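Learning Center > Young Readers > Around the House > Why Rooms Are Covered the Way They Are

Walls, Shelves and Surfaces: What a Room Is Made Of

Prepared for readers in grades 3 to 5 by Matvii Yatsenko, Kravets House Museum

Every room has an outer layer. It covers the walls, the floor and the tops of the furniture, and it is the part that people touch, bump, wipe and look at every day. Builders call this layer the finish. In this explainer, students will learn the names of several common finishes and the work that each one does.

Wallpaper

Wallpaper is sold in long rolls. A person who hangs wallpaper cuts it into strips, spreads paste on the back, and smooths each strip onto the wall from top to bottom. The pattern must line up where two strips meet. Stripes that run up and down can make a low room seem taller. Wallpaper is pleasant to look at, but many kinds do not like water, so it is used less often beside a bathtub or a sink.

Boards and trim

Some walls are covered with long boards called planks. Small grooves between the boards make a pattern of straight lines. Where the boards stop, a builder often adds a narrow strip called trim. Trim hides the rough edge and gives the eye a neat place to rest.

Tile

Tiles are flat, hard pieces set side by side. Many are made of clay that has been baked in a very hot oven called a kiln. The thin lines between tiles are filled with grout, a paste that dries hard and helps keep water and crumbs out of the gaps. Tile is easy to wipe clean, and for this reason it is common in kitchens and bathrooms.
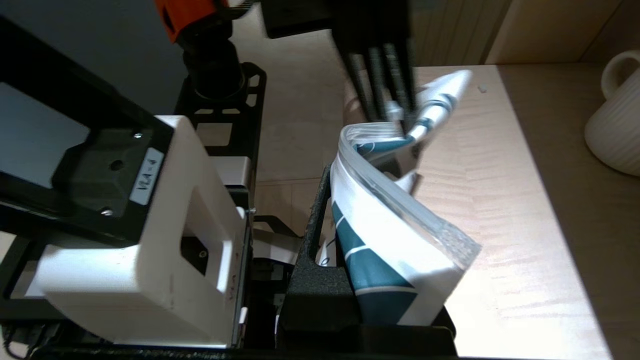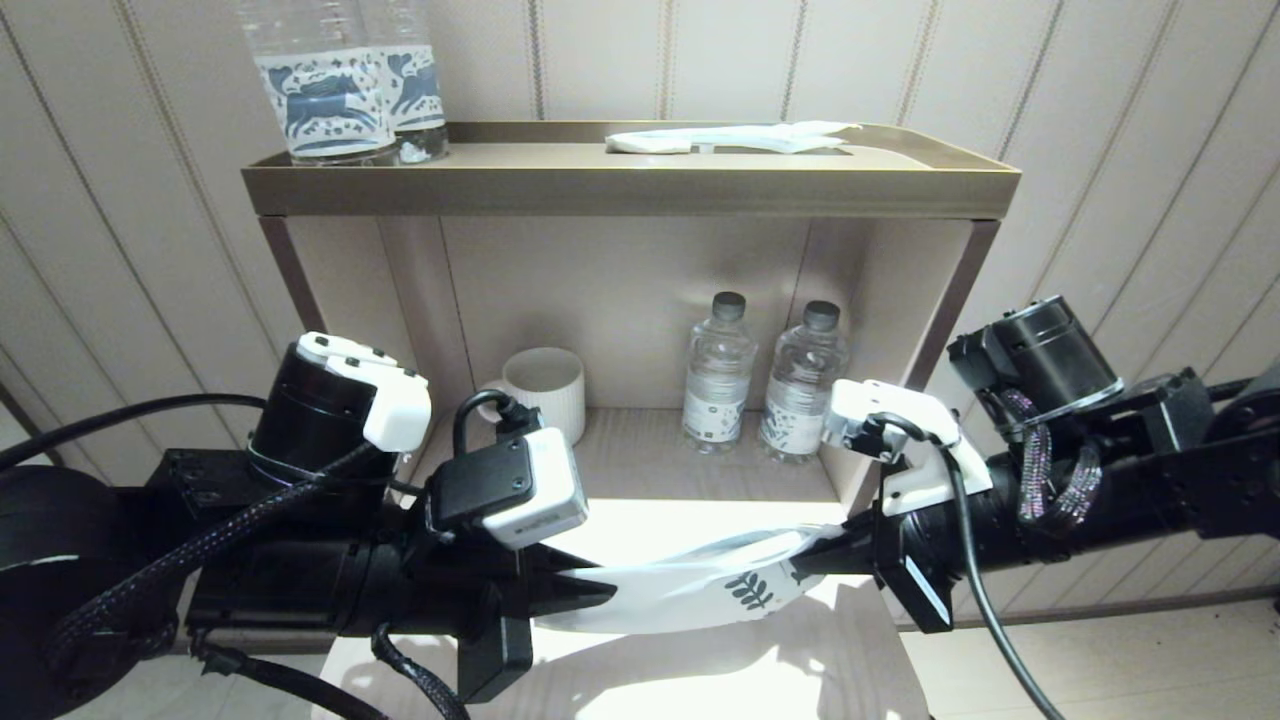
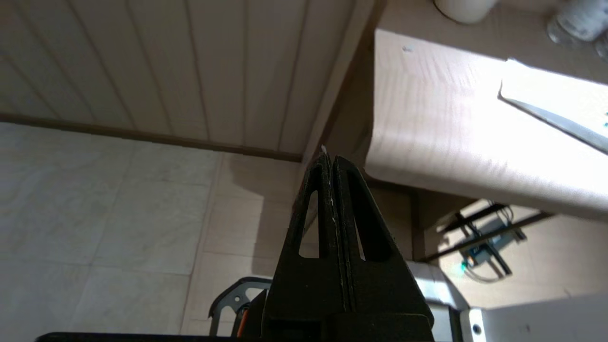

Shelves and tabletops

Furniture has finishes too. A wooden tabletop may be coated with oil or varnish so that a spilled drink can be wiped away before it soaks in. A shelf may have a raised rim along its edge. The rim is a small wall, and its job is to stop a bottle or a pencil from sliding off.

An open space inside a piece of furniture is called a cubby. Cubbies are useful for things that are needed often, such as a mug or a bottle of water, and there is no door to open first. Heavy items should be kept on low shelves. A tall bottle needs enough room above it to be lifted out without tipping.

Activity: A Finish Hunt

Choose one room at home or at school and ask an adult for permission to explore it. You will need paper and a pencil.

Write the name of the room at the top of the page. Look at one wall at a time and write down what covers it. Find a place where 2 finishes meet, and draw the line between them. Is there trim? Is there grout? Then touch each surface gently with a clean hand and write one word for how it feels.

Classes may bring their drawings to the museum's Friday session, where they will be displayed in the Prurnwood Room.

Words to know

Finish: the outer layer of a wall, floor or piece of furniture.
Grout: the hard filling between tiles.
Trim: a narrow strip that covers an edge.
Kiln: a very hot oven for baking clay.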